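Elango Nadar @ Numholm Robotics
Saturday, December 3, 2022

Weekend thread on why our two-armed planner spent most of May being very, very polite.

1/ Put two arms over one task board and let each plan on its own. Both claim the middle. Both see the other coming. Both yield. Repeat until somebody goes to get a coffee.

2/ The old stack (Halmont, rest its soul) fixed this by padding each arm with an enormous safety bubble. Collisions: zero. Parts assembled: also zero. Great numbers on one of the two charts.

3/ The new one is called Momgate. Shobha Shetty named it and won't say why. One planner, both arms, a single shared timeline, and a gate on the space over the board that only one hand may hold at a time.

4/ Some views from the head camera, which is all the perception side gets to work with:
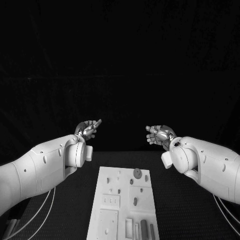
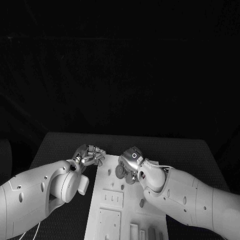
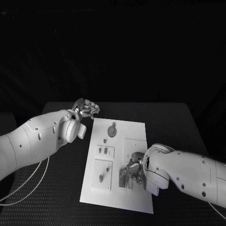 White board, dark table, two metal hands. Only in the last one is the right hand down in the lower right of the board.

5/ Perception hates this board. Pegs go behind fingers, fingers go behind wrists, and shiny knuckles throw highlights the depth filter takes personally. We now mask both arms out using joint angles, then remember whatever was under them. Object permanence, a mere 1,260 lines of it.

6/ Cables are not in the collision model. I know. Please stop emailing me about the cables.

7/ Replanning used to take 236 ms. It now takes 17. I'd love to claim a clever new algorithm, but Shobha found we were reloading the hand meshes on every call. All of them. Every finger. I wrote that bit.

8/ Still open: 16 failing tests, most of them to do with who gives the gate back when a grasp is aborted. Current behaviour is that the arm keeps it and sulks.

9/ The log viewer is Iyer, our in-house thing. It colours each arm's plan separately and draws the gate in grey. If you work here and haven't updated it since May, your gate is in the wrong spot.

10/ Off to label the joint that's been "wrist_tmp_2" for a year. Replies are open, cables excepted.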